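Visit to the Vultport Demonstration Laboratory
2022-11-25

The delegation was received by Mojtaba Salehi, who leads the group that teaches handling tasks by demonstration. An operator holds the gripper and performs the task by hand, and the recorded motion is later used to train a robot arm. The Grudum task set holds 128 demonstrations to date.

The hand-held tool

Visitors were shown the two dark fingers and their flat gripping pads at a wooden table.

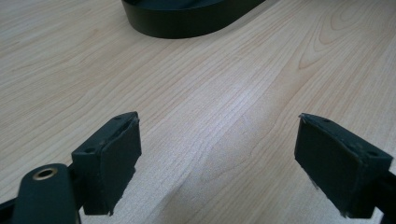
The tray task

The second station concerned soft objects, which Mr. Salehi described as harder to teach than rigid parts. A plush toy with a pink heart and a black oval tray were used. 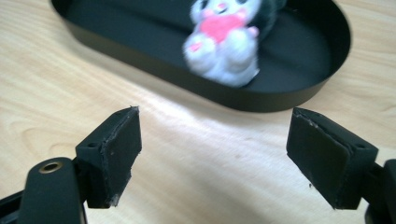 Questions from the delegation

Members asked how often pads are replaced. The laboratory has changed them 3 times since July. A return visit is under discussion with Pakzad.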